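How to Test a Kitchen Scale for Drift, Repeatability and Corner Error

Last updated 9/26/26

A digital kitchen scale can show a steady, sharp number and still be wrong. The display tells you how finely the electronics divide the signal from the load cell. It does not tell you how close that signal is to the true mass. The procedure below checks a household scale at home with one reference weight and a few ordinary objects. It was written with the Otden flat-plate scale on the bench, but it applies to any single-platform scale with a tare button.

What you need

A reference weight of 1,000 g with a stated tolerance. Cast iron or stainless is fine. A bag of sugar is not a reference weight; packaged goods are filled to an average, and the bag itself adds mass.

Two or three light containers that fit on the platform without hanging over the sides.

A hard, level surface. Stone, tile and thick solid wood all work. Avoid cutting boards with rubber feet and tables that flex when leaned on.

Fresh batteries, or the supplied power cord if the scale has one.

Something to write on. Every step below produces numbers that are compared later.

Before you start

Leave the scale and the reference weight in the same room for an hour. Load cells are sensitive to temperature, and a scale brought in from a cold pantry will creep while it warms. Turn off fans and close any vent that blows across the counter. Set the unit to grams. Ounce mode hides small errors because the step between readings is larger.

Check the feet. Flour paste or dried syrup under one foot is a common cause of odd readings, and it can be removed with a damp cloth. Check also that nothing is wedged between the platform and the housing. On scales with a lift-off glass plate, take the plate off and wipe both sides of the contact points.

Step 1. Zero stability

Switch the scale on with nothing on the platform and wait for zero. Do not touch it for five minutes, then read the display. If the scale has an auto-off timer, load it with any small object to keep it awake, and note the reading at the start and at the end.

Most kitchen scales run a routine called zero tracking, which quietly resets small changes near zero. It makes an empty scale look better than it is. The loaded version of this test is the more useful of the two.

Step 2. Small loads

Light objects are where cheap scales do worst. Place an empty container on the platform, write down the reading, remove it, and let the display return to zero. Repeat with the second container, then with both together. The combined reading should equal the sum of the two single readings, within one display step.

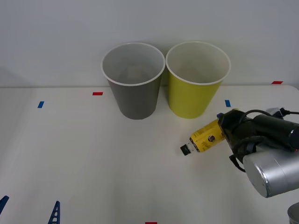 Can the tare button be used in place of removing the first container?

Tare is fine for everyday cooking but not for this step. Pressing it stores the current reading as a new zero, so any error in that first reading is carried forward and no longer shows. Weigh each item from a true zero, and keep tare for Step 5.

If the sum is off by more than one display step, repeat the whole step before drawing any conclusion. Place the containers down gently. A dropped load can make the filter in the electronics settle on the wrong value — this happens most often on models that lock the display quickly.

Step 3. Repeatability

Place the reference weight in the center of the platform, wait for the reading to settle, write it down, and remove the weight. Do this 6 times. Let the display return to zero each time, and do not press tare in between.

Subtract the lowest reading from the highest. The result is the spread. On a scale that reads in 1 g steps, a spread of 2 g or less is acceptable for baking. A wider spread points to a mechanical problem, usually a rubbing platform or a loose foot, and calibration will not fix it.

Step 4. Corner error

Move the reference weight halfway from the center to each corner in turn and record each reading. Compare them with the average from Step 3. One corner that reads low while the others agree suggests an obstruction under that side. Two low corners on the same side suggest a surface that is not level. Turn the whole scale a half turn and repeat. If the low side stays in the same place in the room, the fault is in the counter.

Step 5. Tare under load

Put a heavy mixing bowl on the platform and press tare. Add the reference weight. The reading should match the average from Step 3. A difference here, when Step 3 was good, means the scale is not linear across its range. Check the capacity printed on the underside as well. The bowl counts toward the limit even after tare.

Calibrating

Calibrate only if the spread in Step 3 is small and the average is clearly off. On the Otden, hold the unit button until CAL appears, release it, wait for the target value, and place the weight in the center. The Zamura and Kekana models use the tare button for the same purpose. The Salamon compact scale has no user calibration. For that one, write the correction on a piece of tape and stick it to the housing.

After calibration, repeat Steps 3 and 4. Keep the old readings next to the new ones, with the battery change noted if there was one. Run the full procedure again every March, or after the scale has been dropped, stored under other equipment, or moved to a new kitchen.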